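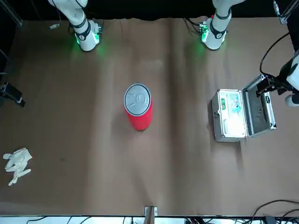

**Caderno de laboratório / Software clínico**

17 de setembro de 2019

Continuação do trabalho no portal de revisão de lesões cutâneas, instância de Woltdale. Ontem ficou pendente a importação dos casos antigos e hoje peguei nisso logo de manhã.

O ficheiro exportado pelo Peadar Horgan traz 700 casos. Entraram 655 sem erros. Dos restantes, a maior parte falha na validação da data de consulta: o sistema antigo gravava o mês por extenso e o importador só aceita números. Acrescentei uma tabela de conversão em `import/datas.py`, mas ainda não voltei a correr tudo. Há também casos sem código de localização anatómica. Esses não vou corrigir à mão, ficam em `rejeitados.csv` até a Bernadette Moriarty decidir o que fazer.

Segunda coisa: as respostas dos dermatologistas. O formulário deixava gravar "vigiar" e "excisar" para o mesmo caso se o médico carregasse no botão para trás do navegador. Encontrei 159 respostas duplicadas na base de dados, todas posteriores à atualização de maio. Pus uma restrição de unicidade em (médico, caso, ronda) e o servidor passa a devolver erro à segunda tentativa. A mensagem que aparece ao médico está feia, texto cru da base de dados. Tratar disso antes de abrir a próxima ronda.

Para as duplicadas já existentes guardei a mais recente e copiei as outras para `respostas_arquivo`. O Cillian Brophy preferia a primeira, por ser a decisão espontânea. Ficou assim por agora – a tabela de arquivo permite voltar atrás.

Testes em Brirkthorpe: login com o certificado do hospital funciona em Firefox, falha no Internet Explorer 11 com página em branco. Na consola só aparece um erro de `Promise`. Deve faltar o polyfill no pacote de produção, porque em desenvolvimento abre bem. A Saoirse Ó Flaithearta diz que lá quase todos os postos ainda usam o IE, portanto não dá para ignorar.

Tempo de carregamento da lista de casos: 2 segundos com a base cheia. Sem índice em `estado`. Criar o índice e medir outra vez.

Por fazer:

- correr de novo a importação com a conversão de datas
- mensagem de erro legível para resposta repetida
- polyfill no pacote de produção
- índice em `estado`
- perguntar ao Nikau McKinnon se a cópia de segurança noturna já inclui `respostas_arquivo`

Alterações no ramo `ronda-2`, ainda sem revisão.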